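Search this site Go

The second bed

A guest house in Clanadden has stopped putting folding beds in its family rooms. The change took most of a winter and it started with a broken spring.

Peadar Ó Riain has run the Sheehan, a 30-room house on the Gakeck road, for long enough to have bought its beds twice over. For years the third guest in a room slept on a metal fold-up that was wheeled along the corridor in the evening and wheeled back in the morning. There were six of them. They lived in a cupboard beside the linen store and they pinched fingers.

"One went in October, with a grown man on it," he says. "He was very decent. I gave him his breakfast and I gave him his money back, and then I went down and looked at the other five."

What he found was ordinary wear. The mesh had stretched, the hinges were loose and the mattresses were so thin that you could feel the bar through them. New ones of the same type were cheap enough. But Ó Riain had been reading his comment cards, and the family rooms came up again and again. Guests didn't complain about the main bed. They complained that once the fold-up was down there was nowhere to sit, and nowhere to walk either.

So he began to look at sofa beds, which he had always disliked. His objection was the usual one, that they make a poor sofa and a worse bed. He drove to a trade warehouse outside Rernorell and lay down on eleven of them in his coat. Most confirmed his opinion. Two did not, and he bought one of each and slept on them himself, a week apiece, before he ordered more.

The one he settled on has a long flat seat and a plain boxy base, and comes in a blue-grey cloth. He was offered cream and turned it down. The back cushions lift away at night and go in the wardrobe.

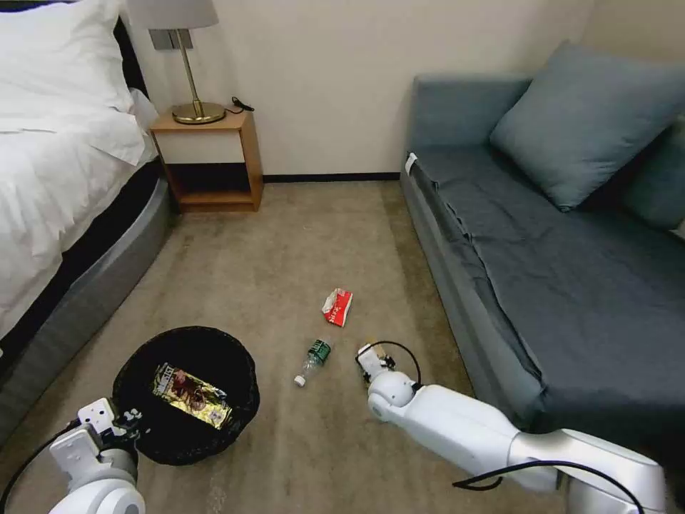

Putting a large piece of furniture into a room that already has a double bed means that something else has to give. In most of the family rooms it was the desk. Ó Riain had expected letters about the desks and has had one. The armchairs went too, and the luggage racks were moved behind the door. What is left is a bed, a nightstand, a lamp, the sofa and the carpet between them, and it is the carpet he talks about most.

"People live on the floor in a hotel," he says. "At home you've a place for things. Here they come in tired and it all goes down beside the bed. Shoes, bottles, tissues, the phone charger. If you've left them no floor they've nowhere to put anything."

He measured the gap in every room before he ordered. Where two people could not pass each other he kept the room as a double and took it off the family list. That cost him three family rooms, and he says the bookings have not suffered for it.

The base of the main bed was the other thing. The old divans had square corners at shin height, and with a sofa opposite, anyone getting up in the dark was going to meet one. The replacements are upholstered in grey and rounded at the foot. They were dearer, and he thinks they were the best money he spent. White bedding stayed as it was. It can be boiled, and any sheet will go with any other.

Each room cost 2,860 euro to change, including the carpet where it needed doing. He did the work two rooms at a time between November and March, with the rest of the house open. Carrying the sofa beds up was the worst of it. The stairs turn twice, and on the second floor a banister had to be taken out and put back. The old fold-ups went for scrap.

Housekeeping has had to change its habits. A sofa bed hides things, and whoever cleans the room now opens it fully after every stay, whether or not it was slept in. Coins, socks and hair clips turn up, and once a full set of car keys that had already been reported stolen in Gakeck. It adds a few minutes to each room. The cushions are vacuumed on both sides and turned.

There are things he would do differently. He would order spare covers at the start — the second batch of cloth did not quite match the first. He would put a second lamp on the sofa side as well. At the moment there is one, next to the big bed, and the person on the sofa has to get up and cross the carpet to turn it off. He has priced wall lights and is waiting on the electrician.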